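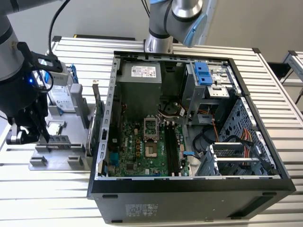
Issue 308

The Bench Column: What's Inside the Old Tower

If you've got a desktop computer sitting under a desk or at the back of the garage, and you've been meaning to do something with it for years, this month's column is for you. I've had more emails about old towers than about anything else since October (yes, even more than the toaster business) and most of them ask the same thing. Is it worth opening up, or should it go straight to e-waste?

Open it up! Even if you never fix a thing, you'll have a better idea of what you own. A black Dell tower on its side with the panel off is a pretty friendly place to start, and once you've looked into one you'll find your way around plenty of others. The big grey box in the corner is the power supply. Leave that one sealed, please. I know some of you are handy, but there are parts in there that can hold a charge well after the cord's been pulled, and I'd like to keep my readers. Everything else is fair game for a careful person with a screwdriver and a free evening.

The green board is the motherboard, and in the middle of it you'll find the socket where the processor goes, with its little metal frame and lever. When the socket is empty, keep your fingers out of it. I ruined a perfectly good board in my twenties by dusting the socket with a tea towel, and I can still picture the bent pins. If you're keeping the processor for later, put it in something proper and write on it what it came out of. I use the little Loseo parts boxes because they stack, but a clean egg carton lined with anti-static foam has done me just as well.

Next to the socket are the memory slots, long and black and narrow. Memory is the easiest upgrade going, and the one I'd try first on a machine that still runs but takes forever to open a letter. Push the clips back at the ends, lift the old stick straight up, and take it with you to the shop so you're not trying to remember what it said. Normand Gauthier tells me he's had good luck trading sticks at the Keskinen counter on the weekend, if you don't mind a lineup.

Now, the blue bits. I'm very fond of the blue bits. On a lot of these older office machines the pieces you're meant to move are coloured, so the drive cage has a blue plastic tab on it and you can get at the drive without hunting for the right screw. Whoever came up with that colour scheme has my thanks. Before you let any computer out of your house, take the drive out! Wiping it is fine if you know how, but a drive in your own hand is a drive you don't have to wonder about. Mine live in a Skilano biscuit tin on top of the fridge and there are getting to be rather a lot of them.

A word about cables. The orange and brown and yellow and red ones all come off the power supply, and the flat-ended black ones that loop around are SATA cables, which carry the data. Pull on the plug and never on the wire. Take a picture with your phone before you unplug anything, then another one from the other side. I say this every time and every time I get a letter from somebody with one plug left over (Ilari, I'm not naming names, but you know who you are).

Then there's the dust. Do it outside if you can, short puffs, and hold any fan still with a finger so it doesn't spin itself silly. The perforated front panel is usually the worst of it, and an old soft paintbrush gets into those little holes better than anything I've ever bought for the job. I did pay good money for a Barken cleaning kit once. The brush fell apart and the cloth was nice.

If you've been through all that and decided you really are finished with it, don't put the tower out at the curb. Strip what you want to keep, bag your screws and bring the rest along to the next swap table. We passed on almost 3,000 parts last year, counting every cable and screw bag, and a bare case with decent rubber feet still finds a home more often than you'd think.

Ilari Huttunen has offered to go through memory types with anyone who's stuck, so bring your old stick and your questions. Next issue I'm tackling printers, so please send me your worst ones, with the model number if you can still read it.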